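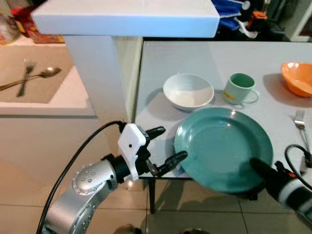 *Teal plate at the table, white bowl behind.*

I hold 307 domain names, down from 550 at the peak, and I have let most of the difference go for one reason. The renewal fee was not the price I thought I was paying when I registered them.

Most people who buy a name look at the first-year price. It is on the search page in large type. The second-year price is usually one click away, sometimes three, and on a name the registry has marked as premium it can be many times higher than the standard fee for the same extension. I think that is wrong, and I think it does more harm to new extensions than any amount of spam or bad press.

My own worst case was a short name I bought for a food site. I won't give the full address as somebody else has it now. It was one word, five letters, on an extension I liked. The first year cost me £210, which I was happy with. The renewal was the same £210, and again the year after. I had assumed a one-off premium followed by the ordinary fee, as I had seen on other names. The information was there in the basket, in grey, under the VAT line. I missed it, and I have been doing this long enough that I shouldn't have.

I kept it for four years. It had one enquiry in that time, from a man who offered me less than a single renewal. Then I dropped it.

You can say that was my mistake and you would be right. But I buy names every month. The person who opens a café or starts selling saucepans online buys one name, once, and then prints it on a van. They can't drop it in year two. Every sign, receipt and email address they have depends on it. A registry that charges a high yearly fee on that name is charging rent on a business somebody else built, and the buyer often finds out when the first reminder arrives.

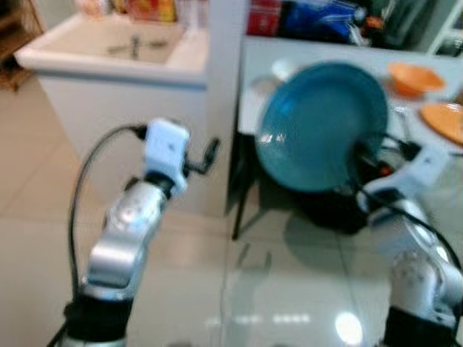 The usual defence is that premium renewals keep speculators out. If a good name costs real money to hold, people like me won't sit on it, and it will be left for someone who wants to use it. There is something in this. I did let go of names because of the cost, and a few of them have working sites on them today. One is a small accountancy firm, Prandley, which seems to be doing well out of it.

Still, I went through the ones I dropped, and most are sitting unregistered. They were too dear for me to hold and they are evidently too dear for anyone else to use. The registry gets nothing, the extension has one fewer site on it, and the public sees even less of an ending they hardly recognise already. An extension needs to be seen in use, on shopfronts and in adverts, before people trust it.

Compare the old endings. They are dull and the good names went long ago, but the fee is nearly flat. When I bought a two-word name from Plakberg, a portfolio seller I have dealt with several times, I paid £3891 for it. That is a lot for two words. It was also the end of the matter. It renews at the ordinary rate, and it would renew at the ordinary rate if I built the largest shop in the country on it. I would sooner pay that once than pay a small fortune in instalments to a company that can sell its registry contract to another company while I am asleep.

Names with accents in them make the point in a different way. I own Thân, with the circumflex, on one of the newer endings. It is a real word and a good brand for the right buyer, though half the email systems in the world still make a mess of it. For that I am charged a premium tier. I can't see what I am getting that deserves it. The price was set by length alone, I suspect, by a script that counted four characters and stopped there.
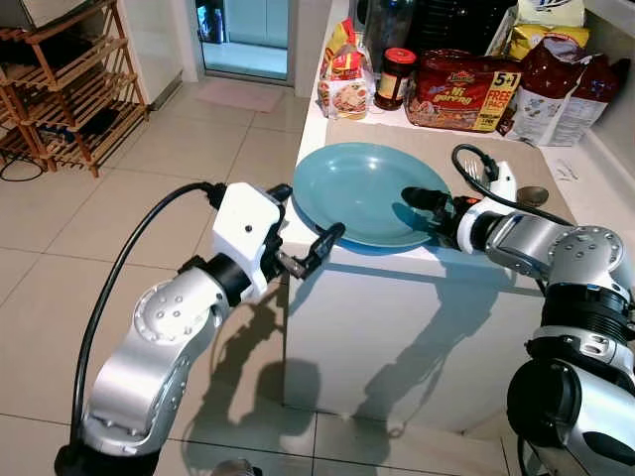 ## What I would change

I don't want renewal prices capped by law, and I don't think a registry is obliged to be cheap. It takes money to run one, and plenty have lost it. I would ask for a few plain things.

The renewal price should be shown beside the first-year price, in the same size of type, on the first page where the name appears. Carkis, the registrar I now use for most of my names, does this already. I moved to them for it, and I pay slightly more per name than I did before.

A name's tier should be fixed at registration for as long as the same owner keeps it. If the registry thinks it underpriced a word, it can put that right when the name drops.

And where a name has been turned down at a premium renewal for several years running, the registry should move it to the standard fee and let someone use it. They can leave the one-off price high if they like. I would pay it on two or three of the names I gave up, the food one included.

Until then my advice to anybody buying a single name for a single business is to find the renewal figure first and multiply it by ten. If you would still buy it at that total, buy it. If the seller can't tell you the figure, use another ending.

I have another batch up for renewal in August and expect to keep fewer than half.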